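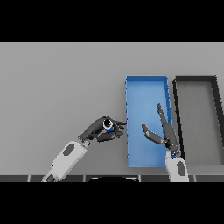 Search the handbook Search Clear

Filed under: Benches and cells > Two-handed sorting > For operators

Section 2. Starting a shift with the pair

This section is for whoever has the sorting bench at Triltedstead that day. It assumes you have done the Bundell induction and have your fob. If you used to sort by hand you already know more about the parts than the bench does, and a fair amount of what follows is about handing that knowledge over without losing your temper.

The pair means the two arms. Left hand picks, right hand tends the trays. Görtz calls them Manipulator A and Manipulator B in the supplier paperwork and you may see those names on fault slips. On the floor they are Left and Right. "Left" is Left as seen from the operator's stool. We settled this in July after a long morning.

2.1 Before you wake anything up

1. Read the handover sheet. All of it, including the bit in capitals.
2. Clear the bench of mugs, gloves, pens and phones. Left has no opinion on what is a part and what is a pen.
3. Set the blue tray and the black-rimmed tray side by side, long sides running away from you, blue on the left. Leave a narrow gap between them.
4. Check that both trays are empty. A part left over from last shift will be counted as yours.
5. Open Akent on the bench screen and choose "Rehearse".

NOTE: Trays pushed together until they touch will look tidier. Akent will then see one large tray and spend the shift being puzzled by it.

2.2 Rehearsing on the screen

Rehearse runs the job in the simulated bench first. You get the grey table, the trays and both hands, drawn plainly, and none of the noise. The whole thing takes 20 seconds if the job has been run before and rather longer if someone has been improving it.

6. Press Play and watch one full pick. Left should close its fingers round the part and bring it towards the blue tray with the printed end facing up.
7. Check that Right is open and over the tray before Left arrives. If Right is still closed, press Hold and go to 2.5.
8. Watch the release. The part goes in the tray. If it goes on the table, press Hold and go to 2.5.
9. When you are satisfied, press Accept and enter your initials. Your own initials, please. For most of the first fortnight every job in the building was apparently accepted by Genivaldo Macedo, who was on leave.

CAUTION: A good rehearsal tells you the plan is sound. It does not tell you that the real trays are where the drawn ones are. Look at the real bench before you go on.

2.3 Going live

10. Step behind the yellow line and close the gate.
11. Turn the key to Run. The lamp goes green.
12. Stay for the first 20 parts. After that you may sit down, and you may look after the labelling bench as well if it is on your sheet.
13. At 400 parts Akent stops and asks for a tray change. It will ask every half minute, in the same tone, until it gets one.

CAUTION: Never reach over the trays with the key at Run. Right keeps its hand open above the blue tray for long stretches and looks as if it has finished. It has not.

2.4 What you are there for

Several people have asked this, some of them quite sharply, so it has gone in the manual.

The bench does the lifting and the turning. You do the judging. Scuffed caps, smudged print, a batch that simply feels wrong when you tip it out: all of that is still yours, and the black-rimmed tray is where you tell the pair to put anything doubtful. Nobody will query how much goes in there. Press Doubt on the screen and the part in Left's grip is sent across.

The old hourly target came off the wall when the bench went in. Your break is also no longer tied to the end of a batch. Take it when the sheet says. The pair will wait, having nowhere to be.

Wrists: the physio reports are kept in the office, and anyone who sorted by hand before the change can ask for their own. If your neck has started to hurt instead, you are leaning in to look at the screen. Raise the screen.

2.5 If it goes wrong

Fault 221, "Grip uncertain". Left has the part but doesn't believe it. Press Hold, then Retry. If it comes up again on the same part, turn the key to Off, open the gate and take the part out by hand.

Hands waiting for each other. Left is paused short of the tray and Right is paused over it, each giving way. Press Nudge once. Pressing it repeatedly puts the nudges in a queue, and you will get all of them.

Part dropped on the table. Key to Off, gate open, pick it up. Put it in the black-rimmed tray whether it looks damaged or not.

Anything else. Key to Off, write down what you saw in your own words, and ring Genivaldo on the maintenance line. "It went funny" has been received many times and is not yet a fault code.

2.6 End of shift

14. Turn the key to Off and wait for both arms to park.
15. Empty both trays and sign the count.
16. Fill in the handover sheet. Capitals are available if needed.

Section revised July 2023. Replaces the laminated sheet, which may now be taken down.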